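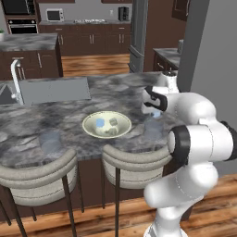

발표자 노트: 멘지스 저수지 플라이낚시 구역 운영 현황과 다음 시즌 계획
발표: 자이르 오스피나(어장관리 담당)
배포 대상: 플레사 조우회 정회원 및 협약 단체

1. 인사 및 발표 범위
바쁘신 중에도 참석해 주신 회원 여러분과 부니트빌 지역 협약 단체 관계자께 감사드립니다. 오늘 말씀드릴 내용은 멘지스 저수지의 무지개송어 방류 실적, 놓아주기 구역의 운영 결과, 그리고 다음 시즌에 적용할 규정 개정안입니다. 자코프 하천 구간은 별도 보고서로 다루므로 오늘은 간략히만 언급하겠습니다.
(자료집 2쪽을 펴 달라고 안내할 것.)

2. 방류 실적
이번 시즌 멘지스 저수지에는 무지개송어 3,000마리를 방류하였습니다. 방류는 3회로 나누어 시행하였으며, 첫 회는 개장 직전, 둘째 회는 초여름 수온 상승 이전, 마지막 회는 9월에 이루어졌습니다. 한여름 방류는 시행하지 않았습니다. 표층 수온이 오르는 시기에는 수송 과정의 스트레스에 고수온 부담이 더해져 폐사 위험이 커진다는 점을 고려한 결정입니다.
방류 지점도 조정하였습니다. 종전에는 제방 진입로 한 곳에서 전량을 방류하였으나, 이번 시즌부터 북측 만입부와 취수탑 건너편을 추가하였습니다. 제방 부근에 낚시인이 몰리던 현상은 둘째 회 이후 눈에 띄게 완화되었습니다.
(그래프 설명은 짧게. 질문은 마지막에 받겠다고 말할 것.)

3. 조과 신고 결과
시즌 중 접수된 조과 신고서는 모두 998건입니다. 신고서를 제출해 주신 회원 여러분께 이 자리를 빌려 감사드립니다. 다만 빈손으로 귀가하신 날의 신고가 현저히 적어, 1회 출조당 평균 조과는 실제보다 높게 산출되었을 가능성이 있습니다. 다음 시즌에는 조과가 없는 날에도 반드시 신고서를 제출해 주시기 바랍니다.
신고서의 채비 기재란을 살펴보면, 봄철에는 싱킹 라인과 스트리머의 조합이 많았고, 6월 이후에는 플로팅 라인에 깔따구 번데기 패턴을 사용한 경우가 늘었습니다. 저녁 시간대의 드라이플라이 조과는 바람이 약한 날에 집중되었습니다. 훅 크기를 기재하지 않은 신고서가 많으므로 양식의 해당 란을 앞쪽으로 옮기겠습니다.

4. 놓아주기 구역
북측 만입부는 이번 시즌 전 기간 놓아주기 구역으로 운영하였습니다. 60cm 이상의 대형 개체가 확인된 곳도 이 구역입니다. 해당 개체는 피츠제럴드 브래니건 회원이 계측 후 즉시 놓아주었으며, 계측 기록은 사무국에 보관되어 있습니다.
구역 내에서는 미늘 없는 바늘과 무매듭 뜰채의 사용이 의무입니다. 점검 과정에서 미늘을 완전히 누르지 않은 바늘이 여러 차례 발견되었습니다. 천에 바늘을 걸어 저항 없이 빠지는지 확인하는 방법을 권장합니다. 고기를 들고 장시간 촬영하는 행위도 삼가 주시기 바랍니다. 부득이한 경우 손을 먼저 적시고, 뜰채를 물에 담근 상태에서 촬영하여 주십시오.
(이 대목은 천천히. 작년 발표 때 뒷자리에서 잘 들리지 않았다는 의견이 있었음.)

5. 규정 개정안
첫째, 놓아주기 구역의 경계를 현재의 부표 선에서 취수탑 방향으로 확장합니다. 경계 표지판은 개장 전에 교체할 예정입니다.
둘째, 오전 10시 측정 표층 수온이 20도를 넘는 날에는 놓아주기 구역의 입장을 중지합니다. 측정값은 입구 게시판에 공지합니다.
셋째, 허리장화와 뜰채의 세척 및 건조를 입장 조건으로 명문화합니다. 자코프 하천을 이용한 뒤 같은 장비로 멘지스에 입장하는 회원이 적지 않으므로 각별한 협조를 부탁드립니다. 세척대는 주차장 동편에 설치됩니다.
보트 이용 규정은 변경하지 않습니다. 구명조끼 착용 의무와 닻 사용 제한은 현행과 같습니다.

6. 자코프 하천 구간
자코프 구간은 자연 산란에 의존하는 현행 방침을 유지하며, 방류 계획은 없습니다. 하류 여울의 강기슭 침식에 대해서는 부니트빌 측과 협의가 진행 중입니다. 협의가 끝날 때까지 하류 진입로를 이용하실 때에는 우회 표지를 따라 주십시오.

7. 의견 제출 및 질의
개정안에 대한 의견은 서면으로 플레사 조우회 사무국에 제출하여 주십시오. 개정안 전문은 자료집 부록에 수록되어 있습니다. 구두 의견도 오늘 질의 시간에 한하여 회의록에 기재하겠습니다.
(보트 요금 관련 질문은 브래니건 회원에게 넘길 것. 시간이 남으면 3번 항목의 채비별 표를 다시 띄울 것.)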